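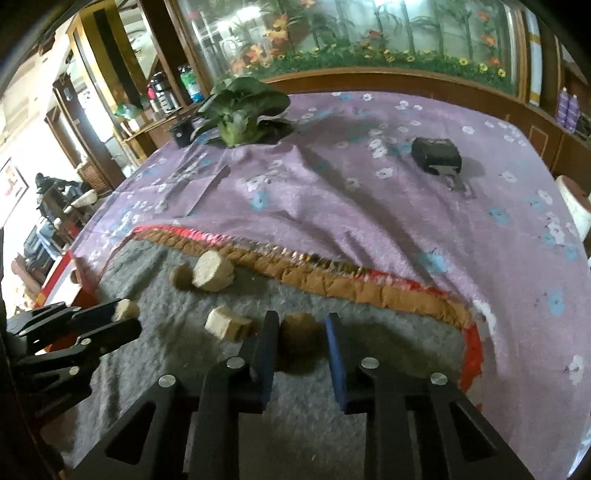 Rutherford Play Library, Lakden

April 29, 2023

Thank you so much for your patience while we pulled this together. We wanted the spring round to settle before writing, and I'm glad we waited, as there is quite a lot to tell you about the soft mats and the little things that go on them.

Your grant let us put together 9 sets for the Lakden room, each with a mat and a bag of balls and chunky pieces for picking up, sorting and putting away. The grey fleece ones with the padded orange-brown trim have been the clear favorite, and we have stopped trying to steer families toward the plainer kind! The fleece rumples as soon as anybody touches it, and we used to smooth it out between turns, but a brown ball sitting in a fold is a nicer puzzle than one on a flat surface, so now we leave it be. The pale chunks are popular too, especially the blockier ones.

The sets went out 139 times between the start of the grant and the end of last month, which is well past what we had hoped for. Some 40 of those loans were to families who had never borrowed from us before, most of them from the Stallelar side of town.

Not everything has gone smoothly. Balls go missing more than chunks do, and 5 bags came back short. We've topped them up out of the spares box, and a contents card now goes in with every bag. Washing the mats also takes longer than I had budgeted for (the stitched edging holds on to water for ages), so we have been keeping two back for drying days.

In May we would like to take three sets over to Clendau for a trial in their reading room. The travel money is already in the budget you approved, so there's no new request attached to this. Receipts for the mats and the extra balls will follow by mail, and you are very welcome to come by and try a set yourselves.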